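The budget form had three lines for equipment, and Hema Pisharody had filled in one of them. It said "hands, 28 units," and the space for the price was blank.

She had two quotes on the desk. Coltik wanted $718 for each hand, delivery included. Ovow wanted $700, and delivery was on a separate sheet that she had read twice without finding a total.

"Eighteen dollars," Krishnamoorthy Palaniappan said from the door. "Times 28."

"Five hundred and four."

"So go with Ovow."

"Then tell me what they charge for shipping."

He came in and looked at the sheet. He turned it over and looked at the back, which was blank too.

"I'll call them," he said.

"You said that before lunch."

He went back to the bench. She took the form and followed him, because the form also asked what the hands would be used for, and she didn't want to write "general." Alemayehu, the company that was paying, sent back anything that said "general." They packed drinks for vending routes, and they wanted to know about cans. 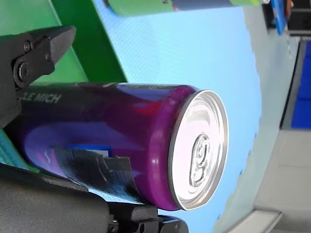 *Purple can, side-on in the gripper.*

She wrote "grasping and placing of beverage cans" and counted the letters to see if it would fit in the box. It didn't. She crossed out "beverage."

"What wears out first?" she asked.

"On these? The tips."

"Are tips in the quote?"

"Coltik sends a spare set. Ovow sells them."

"For how much?"

Krishnamoorthy wiped his hands on his pants. "I'll ask when I call."

She wrote "tips" in the margin in pencil. Under it she wrote "cables," then "brackets." The brackets they could print themselves, but the filament came out of the same budget, and last year she had forgotten it and had to move money from travel. Two people had taken the bus to a trade show.

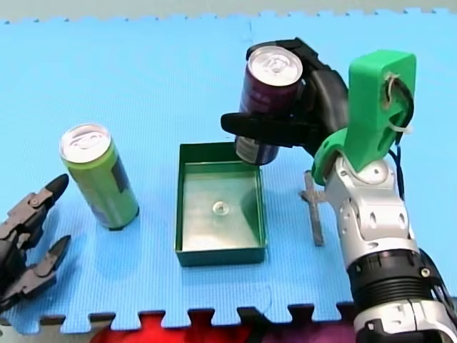
PRILLHAM, February

Dear Hema,

Thank you for the draft. We have gone through it line by line. Our questions are below.

Why 28 hands for twelve stations? By our count two arms per station makes 24.

Can you plan with one supplier, and name it?

Is the green tray something we buy, or do you have it already?

We would like the answers before we release the first payment.

She read the letter standing up. Then she read it to Krishnamoorthy.

"Four are spares," he said.

"I know that. I have to say why four."

"Because three wasn't enough last year."

She wrote that down as he had said it. For the tray she wrote "on hand, no cost." For the supplier she held the pen over the paper for a while.

"Did you call Ovow?"

"They put me on hold. Then they gave me a number for shipping, and then they said it could change."

"Change to what?"

"They didn't say."

She wrote "Coltik."

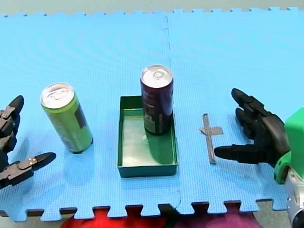 ## The second form

The answer from Prillham came in one line. The purchase was approved, with four spares, and would she please use the new form.

The new form had five lines for equipment. Hema sharpened her pencil and copied 28 into the first one. Then she multiplied it by 718 on the back of the Ovow sheet, got 20,104, and did it again to be sure.

"Put the filament in," Krishnamoorthy said.

"It's on line two," she said.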